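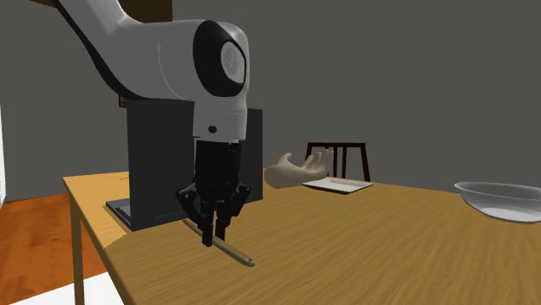
Robot arm and wooden stick on a tabletop, computer render

Thread: Did the Edstead landmine protocol ever mean anything?

arwel_gough
Everybody in my feed is cheering because Teketano says it will sign the Edstead protocol on stockpile reporting. I've read the text twice. There is no inspection clause. A country sends in a form every 2 years and the secretariat in Parville files it. What am I supposed to be cheering for?

fotini_s
A form is still more than Teketano has ever handed over. Before July they wouldn't even confirm they had mines. You have to start somewhere.

arwel_gough
Start somewhere, sure. But the form lets you leave out anything "held for training." Guess which column gets big.

Kalogeropoulos_A
That's a little unfair. The training exemption is capped at 2000 per country. Article 8, bottom of the page.

arwel_gough
Capped by whom? Who goes in and looks? If the answer is "the same ministry that fills out the form," then I don't see a cap, I see a number on paper.
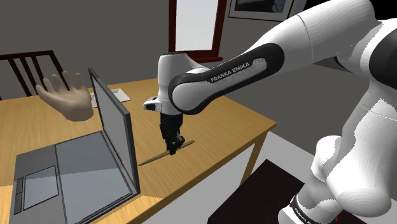 styliani_laz
Verification was in the first draft and it came out during the last round at Parville, when the big holders said they wouldn't stay in the room. So I'm with Arwel on the exemption, but I think he's wrong that signing is worthless. Once a state has reported, its neighbors can ask questions in the annual meeting, and it's on record if it ducks them. I'd still like someone to explain how a ministry can need almost 2000 live mines to teach people to find them. You can teach prodding technique with a bare table and a wooden stick like the one under that gripper, and nothing in the stick has to be live.

fotini_s
Prodding drills aren't the whole course, Styliani. Detector crews need the real metal signature.

styliani_laz
They need the casing and the metal parts. Take the charge out. The protocol doesn't ask for that, and I think it should have.

iason_z
Has anyone here read the Pitkänen paper on reporting rates? It looked at older agreements with the same kind of form. Most signers sent the first one and then got slower. Some just copied last year's answers — same typos and all.

Kalogeropoulos_A
I read it. It also says the ones who kept reporting cut their stocks. You left that part out.

iason_z
It says they reported cutting their stocks. Which brings us back to Arwel's question.

arwel_gough
Thank you. I'll cheer when somebody from outside gets to open a shed.

fotini_s
And until then you'd want them not to sign?

arwel_gough
I'd want people to stop calling it disarmament. Sign whatever you like.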